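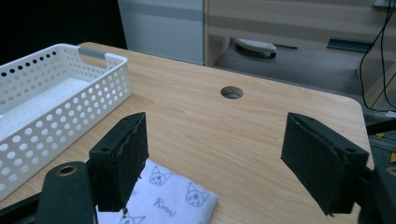
June, getting on for four in the afternoon, and I have finally started on the cloths. I'd been promising myself since Easter that I would go through the big bag from the linen cupboard, and this morning I carried the lot in to the desk, put the kettle on and then, of course, sat and read the paper for an hour first.

Gisela Stöcker gave me the kitten ones when we left Drendmont. I had forgotten how silly they are -- white, with little cat faces drawn in a soft gray-blue and "Kitten" written beside them as if someone had done it with a pen -- and I got quite sentimental folding them. We used to dry up together after the choir suppers, she and I, and talk so long that the plates were dry before we got to them. I must write to her. I say that every month.

So the plan is that the good ones go in the white basket with the holes in the sides, the long one, and the basket lives on the desk until I can clear a spot for it in the kitchen. The worn ones go to Benedikt for his bicycles. I was very firm with myself for two whole cups of tea, and then I came to the striped one Mother hemmed and lost my nerve, and back it went with the good ones, frayed corner and all.

The desk itself is still a pleasure to me. Such a nice pale top, and a rounded corner, so I've stopped bruising my hip every time I go past to the window. I never did run a cable through the round hole at the back. Jarosław keeps offering to come and do it properly and I keep telling him after the summer. The mouse has gone to live on the shelf behind in the meantime, and I do my letters by hand, and they're longer for it!

Soup tonight, the last of the leeks. Rain on the beans, thank goodness. Tomorrow the pillowcases, if my back agrees.

Recent entries
The leeks, again
A letter from Stevov
Miranda's birthday cake
Moving the desk to the window

Comments (2)

Detlef Nolte: Keep the frayed one. My wife's mother's tea towels are older than our house and we use them every day.

Cormac Mac Giolla: Lovely to hear about the choir suppers. Please tell Gisela hello from me when you do write.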